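Progress report: demonstration day and follow-up work
Report date: 02/08/2020
Prepared for the Guerra program office
Project: Dodex, household manipulation with hand-held grippers

Summary

This report covers the period since our last update and deals mainly with the demonstration day held at the Nerance site. The day went ahead as planned. Visitors from Guerra and from our hardware partner, Sturkov, attended the morning session, and a second group made up mostly of local teachers and students came after lunch. Spending is within the approved amount. One item from the original plan, the drawer task, was not shown and is carried over.

Purpose of the day

The grant agreement asks for one public demonstration in each project year. We used this one to show how we collect task data with hand-held grippers and to let the program office see the kind of task we are working on before the next funding decision. We chose kitchen tasks because visitors know them and need very little explanation, and because they call for two hands.

Setup

The demonstration station was a kitchen table with a microwave oven and a toaster, and black drapes behind it. "Fast UMI" was put up on the center drape in foam letters. Food for the tasks was laid out on the table, including a sandwich on a small white plate and a compartmented tray.

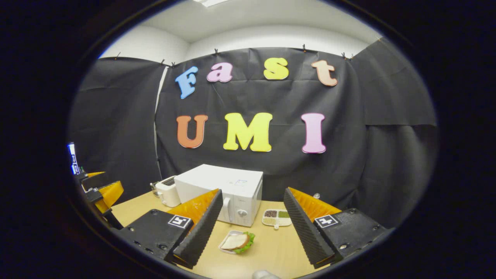 Setup took longer than we had allowed. The power outlet we had been assigned was on the same circuit as the coffee service, and we lost it once before the doors opened. The site ran a separate line for us and there was no further trouble. We have asked for a dedicated line to be written into the booking next time.

Visitors were kept behind a taped line during the runs. Between runs they could come up to the table, look at the grippers, and ask questions. A one-page handout was available at the door. We printed too few for the afternoon group and mailed copies afterward to those who left an address.

Demonstration tasks

Three tasks were on the program.

1. Toaster task. Bread is picked up, placed in the slot, and the lever is pressed. This was shown in the morning only. Pressing the lever still takes more force than our finger pads handle well, and the pads slipped on two of the morning runs. Sturkov has agreed to supply a firmer pad for testing.

2. Microwave task. The door is opened, a sandwich is picked up and placed inside, and the door is closed. The orange finger pads are soft enough to hold bread, but the operator has to keep the grip light and come in level with the opening. We ran this task in both sessions, and it drew the most questions.

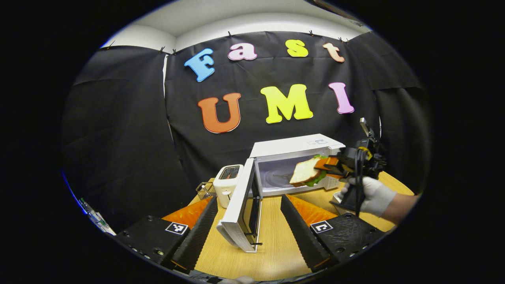 3. Drawer task. Not shown. The drawer unit arrived with a damaged runner and could not be repaired in time. It will be shown at the next review.

Visitor feedback

We asked visitors to fill out a short form, and 9 were returned, all from the morning group. The afternoon group was not given forms, which was an oversight on our part. Comments were mostly positive. Several people wanted to try a gripper themselves, and we would like to set up a separate table for that next time. Two people said the spoken explanation was hard to hear from the back. One asked for more detail on how the recordings are checked before they are used, and we have replied in writing.

Data collection

The project now holds 2730 accepted recordings against a target of 4000 for the full grant period. Recordings made on the demonstration day are stored separately and are not part of this total. They will be reviewed under the usual rules before we decide whether to add any of them. The most common reasons for rejecting a recording are still a marker hidden from the camera and an operator starting before the signal.

Budget

The demonstration day was charged to the outreach line. Room hire and the extra power line were the largest items. Printing and postage were small. We are not asking for any change to the budget at this time.

Open items

Firmer finger pads from Sturkov, to be tested on the toaster lever.
Replacement runner for the drawer unit, on order.
Small microphone and speaker for the next session.
Feedback forms for all groups, with a question on whether the visitor could see and hear well.

Next period

We will go on collecting recordings for the microwave and toaster tasks and start on the drawer task once the unit is repaired. The next progress report is due in June and will include an updated recording total and the results of the pad tests.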